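1/ 开个串，讲讲我家老二的乳糖不耐受，还有我这大半年在厨房里折腾的事。很多朋友私信问，一条条回太慢了，索性写在一起。先说好，我不是医生也不是营养师，就是个每天给娃做饭的妈，各家情况不一样，该看医生还是要看医生。

2/ 最早发现不对是去年10月。那阵子他每天早上一杯牛奶配面包，到学校第二节课就开始捂肚子，老师打了好几次电话。我第一反应居然是他不想上体育课（现在想起来真的很愧疚）。

3/ 后来是我婆婆随口说了一句，他爸小时候也喝不了奶，一喝就跑厕所。我当时正在洗碗，手都停了。结婚这么多年，没人跟我提过这个！难怪他爸喝咖啡从来只喝黑的。

4/ 医生让我们先停奶制品两周，记饮食日记，再慢慢加回去看反应。我拿老大用剩的作业本画了表格，早中晚加点心，吃了什么，几点肚子疼，疼到什么程度，全写上。晚上等他们都睡了，我就坐到书桌前补记。 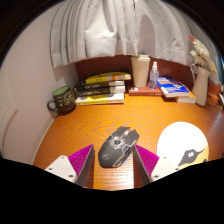
Evaristo Contreras：饮食日记我们家也记过，坚持到第四天就断了。你是怎么记下来的？孩子在学校吃的那顿怎么办？

5/ 回楼上，学校那顿我是让他自己说的。放学路上就问一句"中午吃啥啦"，他说什么我就用语音记到手机里，晚上再抄。七岁小孩的记忆力嘛……有一天他非说中午只吃了一个橘子，我去问老师，老师说他吃了两碗饭。所以大家看个大概就好，别太较真。

6/ 两周停下来，肚子疼基本没了。然后开始往回加，这一步才是真的磨人。先加的是硬奶酪，一小片，没事。再加酸奶，半杯没事，一整杯就开始咕噜咕噜。鲜奶最不行，几口就有反应。

7/ 这里插一句，很多人会把乳糖不耐受和牛奶蛋白过敏混在一起。我家这个是消化不了乳糖，吃多了难受，少量还能对付。过敏是另外一回事，一点点都可能出大问题，那个千万不要照着我的做法自己在家试！

8/ 说说买东西。我以前买菜从来不看配料表，现在站在货架前能看十分钟。火腿肠里有乳糖，薯片调料里有乳清粉，连他最爱的那种番茄味小饼干都有奶粉，一直以为是咸的就没事，太天真了。

9/ 奶的替代品我前前后后买了一堆。Hellero的燕麦奶他最喜欢，说有麦片的味道，热一热早上喝刚好。Pillai的豆奶我自己爱喝，他嫌豆味重，抿一口就推回来。Gristberg的无乳糖牛奶喝着偏甜，做布丁倒是很合适，糖都可以少放。

10/ 价钱也说一下。一盒1000毫升的，我家差不多三天一盒，比以前买鲜奶贵一截。我现在都等打折一次囤一箱，放阳台柜子里，老公说我像要过冬的松鼠。
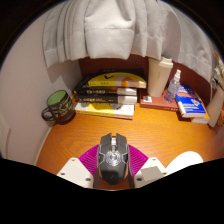
11/ 再讲讲菜谱从哪儿来。网上的无奶菜谱很多，可是一半都要用我们这边买不到的材料，什么腰果奶油、营养酵母，我看着就累。最后还是翻老式家常菜的书靠谱，中餐本来就不怎么放奶呀，蒸蛋、肉饼、菜饭，随便做。我查东西就喜欢在手边摞几本书，旁边搁个马克杯，这样慢慢翻，比刷手机静得下心。翻到想试的就折个角（别骂我，是我自己的书）。

12/ 他最难割舍的是奶油蘑菇汤。我试了好多次，最后定下来的做法：蘑菇500克切片，干锅炒到出水再收干，加一点油和洋葱碎，炒香，倒热水没过，煮十五分钟，捞一半出来打碎再倒回去，最后加半杯燕麦奶。盐要最后放。

13/ 要浓一点的话，煮的时候丢半个土豆进去一起打。别用淀粉勾芡，我勾过，那个口感像浆糊，全家喝了一口就放下了，剩下一整锅我自己喝了两天。

14/ 松饼也改成功了。面粉、鸡蛋、豆奶、一勺油，豆奶里先滴几滴柠檬汁放五分钟，煎出来特别蓬松。这里可以用豆奶，煎熟以后豆味一点都吃不出来，我是拿他做过实验的，他吃了四张才问我放了什么哈哈哈。

15/ 蛋糕还在失败中。海绵蛋糕本身不用奶，可他要的是上面那层奶油。椰浆打发试过三回，一回没发起来，一回打过头了，还有一回看着漂亮，插上蜡烛没多久就塌了。有会的朋友请教教我，真心求。

16/ 去同学家过生日怎么办，这个问得最多。我会提前给对方家长发个消息，说他不能喝奶，蛋糕上的奶油刮掉给他吃蛋糕坯就行，另外我让他自己带一盒喝的。大部分家长都特别好，有一位妈妈还专门给他准备了一份水果冻，我差点在人家门口哭出来。

17/ 也碰到过不理解的。亲戚聚餐，有位长辈说"多喝喝就习惯了"，转身就给他倒了一大杯。我没吵，把杯子端过来自己喝了。回家路上娃跟我说，妈妈你喝得好快。

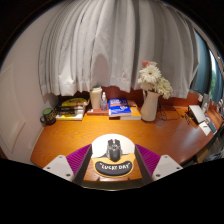 有人问：乳糖酶的药片小孩可以吃吗，出去吃饭能不能靠它？
我们问过医生，医生同意偶尔用，所以只在外面吃饭躲不开的时候吃，第一口之前嚼一片，在家不吃。牌子和剂量请问自己的医生，我就不在这里推荐了。

18/ 出门旅行的经验也补一点。上次去Plotalitz玩，酒店早餐几乎全是奶制品，连炒蛋里都加了奶（问了厨房才知道的）。幸好我箱子里塞了几盒小包装燕麦奶和一袋米饼，第二天起他就在房间里先垫一垫再下楼。

19/ 钙的问题我也焦虑过一阵。后来就是豆腐、小油菜、芝麻酱轮着来，燕麦奶也挑加了钙的买。小油菜他不爱吃梗，我就把梗切碎包馄饨里，叶子下汤。芝麻酱不用劝，拌面能吃一大碗。

20/ Heriberto Gallegos在评论里推荐了用米浆做白酱焗饭，我昨晚试了，焗出来颜色淡一点，味道意外地好，老大老二抢着刮碗底。谢谢！我下次想加点南瓜进去试试。

21/ 差不多就写到这里，锅里还炖着东西。椰浆奶油那个有经验的一定留言啊，他下个月过生日，我还有时间再塌几回。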